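El taller compartido Wollham presenta Flekia, un robot construido entre vecinos

Cabanatuan, 22 de octubre de 2026

El taller compartido Wollham abre al público los planos de Flekia, el robot que sus socios montan desde mayo en los ratos libres. El proyecto suma ya 455 horas de trabajo y 107 piezas diseñadas en el propio taller, y el grupo está feliz con lo que va saliendo.

La tarea elegida para esta etapa es manejar chapa estampada, de esa con nervios, agujeros y pestañas que obliga a pensar muy bien por dónde agarrar. 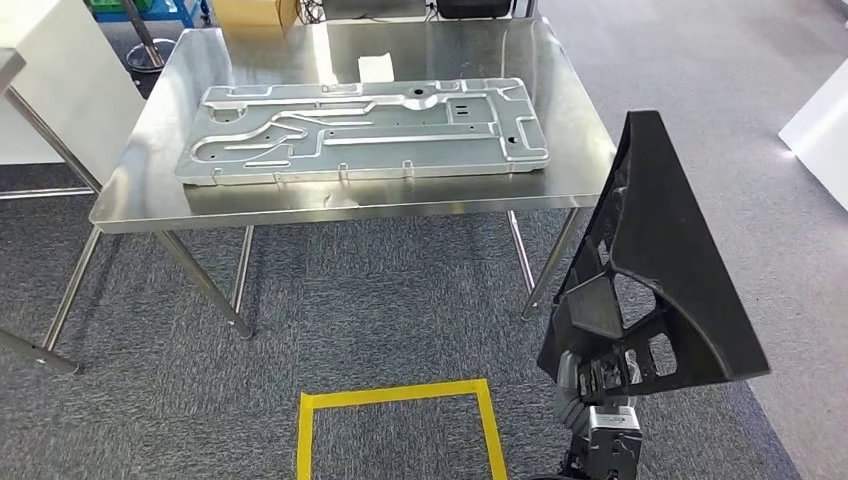

Mesa de acero con el panel de aluminio, y la mano negra de dedos articulados

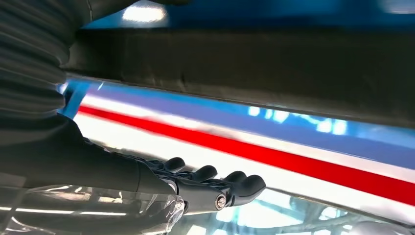
La publicación incluye el código de control, la lista de materiales y un cuaderno de montaje con los errores cometidos por el camino - que son bastantes y muy instructivos. Todo puede copiarse y modificarse libremente.

Wollham invita además a quien tenga ganas de ensuciarse las manos a las tardes abiertas del taller, en la calle Stustberg 731. No hace falta experiencia previa, ¡las preguntas de los recién llegados ya han cambiado el diseño dos veces!

Inscripciones y consultas en la recepción del taller.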